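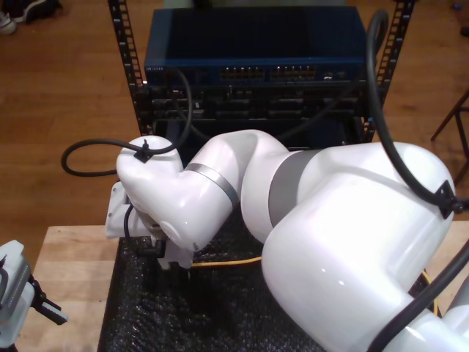

Birnar tabletop arm: a budget holder's review

I put off writing this until we'd lived with the Birnar for a while, because a first week with any new machine is all honeymoon (mine certainly was!). We bought 2 of them through Wetgate in January for patching work on a small rack, and I'm the one who had to find the money, so forgive me if I go on a bit about costs.
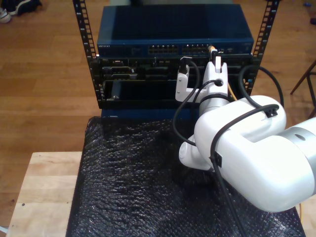

What it cost us

The arms were in the plan from the start. The extras weren't, and they came to $673 by the time I'd added up cable clips, spare fingers, padding for the table and a good stack of patch cables in bright colors. Please put a line in your budget for that sort of thing!

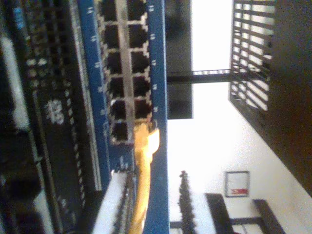

I'd also set aside $369 for the Clidton support plan, which I grumbled over and then used twice, so I take the grumbling back. They were patient with me and wrote everything down in plain words.

As for the work itself, RJ45 plugs are fiddly little things, and that latch tab needs a gentle approach. Allow plenty of setup time, and buy an old switch to practice on before you go near anything you care about.
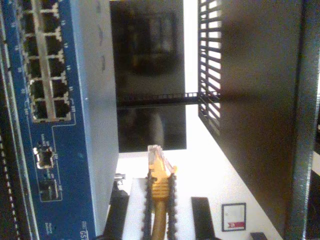 Should a small shop buy one arm or two?
Start with one if money is tight, and leave table space for the second.

Four stars from me, and I'd order from Wetgate again.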